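About Mallach Residence
9 Jul 2026 | By Jarmila Hudec

Mallach Residence provides furnished rooms for students and visiting staff of the Trumton colleges. The house has 300 rooms on 9 floors and is open all year, including the summer term. Residents stay for a semester, an academic year or, in some cases, a few weeks while they look for a home of their own.

The residence is managed by Matúš Ševčík, who joined in May. Daily care of the rooms is the responsibility of the housekeeping department under Zuzana Polák. Her department prepares every room before a new resident arrives and visits it at set times during the stay.

Each room has a bed, a desk, a wardrobe and a hard floor. Carpets were given up when the house was last refurbished, as hard floors are easier to keep clean between residents. Floors are swept first and then cleaned with a flat mop and a well-wrung pad. The mop is worked along the side of the bed and up to any appliance or box standing on the floor. Residents' belongings are left where they are unless the resident has asked for them to be moved.

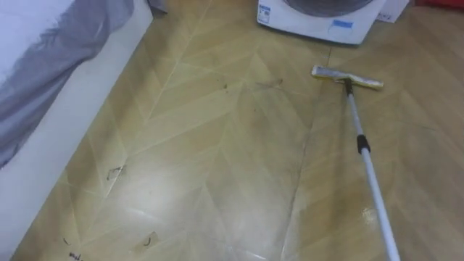 Flat mop on a herringbone-pattern floor beside the bed.

Bed linen is changed every second week. Residents may use their own blankets – many prefer to – and these are folded back, never removed, when the sheets are changed. Used mop pads are collected at the end of each shift and washed separately from bed linen.

Small appliances are permitted in the rooms once they have been registered at the front office. Dalibor Sokol keeps the register and will advise on what may be plugged in and where it should stand. Heaters and cooking plates are not permitted.

Residents who wish to clean their own floors between visits may borrow a mop and bucket from the supply closet on their floor. A refundable deposit applies to equipment kept overnight. Requests concerning housekeeping should be made in writing, with the room number and a convenient time of day. Vojtěch Danko receives these requests and replies on working days.

Contact: Front Office, Mallach Residence, ext. 3017 | © 2026 Mallach Residence | Back to top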